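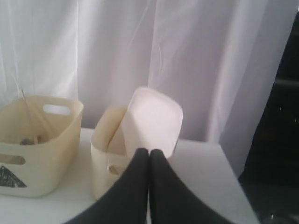 When should a small business reorder something it uses every day?

When what's left will just cover the wait for the delivery, plus a bit extra for the days when the delivery doesn't behave.

Courses > Running a Small Operation > Handouts > Unit 4: Stock

July, Struan Skinner

UNIT 4: HOW MUCH STUFF, AND WHEN

Read before class. Bring a calculator, or a phone you can be trusted with.

1. Two questions, usually mixed up

"When do I order?" and "How much do I order?" are separate questions. Most owners answer both at once, at the moment they run out, by ordering a lot. The feeling of safety lasts until the invoice arrives.

2. The reorder point

Take daily use, multiply by the days you wait for delivery, and add safety stock. We'll use the Hepburn, a guesthouse that gets through 30 bars of soap a day and gets its deliveries from Lenden in three days.

30 x 3 = 90
plus safety stock of 18
reorder point = 108

When the shelf drops to 108, someone places an order. "Someone" needs a name. At the Hepburn it was everyone's job for a year, and you can guess how the soap did.

The 18 comes from looking at past deliveries and past busy days and deciding how often you can stand to run out. If your answer is never, go and price never. It needs a bigger cupboard.

3. The order size

Lenden sells soap in cases of 300. At 30 a day, one case lasts ten days. The textbook has a formula for the ideal order (Chapter 6, the one with the square root), and you should know it for the exam. Then you should know that the supplier has already picked a case size and does not care about your square root. Work out the formula, see which whole number of cases comes closest, and check that it fits through the door.

4. Two bins

The oldest system still in use. Keep your stock in two containers. Work from the first. When it's empty, reorder and start on the second. The second holds the reorder point, so for us it holds 108 bars.

It requires no software and very little arithmetic after the first day. It fails when people borrow from the second bin "just for now." Seal it, put a card in it, glare at people.

5. Records and what is really there

Plikix, the stock program we use in lab, will tell you whatever the last person typed. In the Brorkadik case (reader, section C) the system showed plenty of floor wax and the shelf showed a mop. Meanwhile there were 673 light bulbs in a stairwell closet that the system had never heard of. Every one of them had been paid for.

Count a few items every week in place of everything once a year. Start with whatever is expensive or goes missing. Don't let the same person count, order and sign for the delivery, however nice they are.

6. For class

Redo the Hepburn numbers with a five-day wait and the same safety stock. Then decide whether the same safety stock still makes sense, and be ready to defend it out loud. Skip the section on seasonal demand for now. We'll get to it in Unit 5, once the holiday chocolate case has been photocopied the right way up.

Questions about this handout: see Struan Skinner after class | Back to top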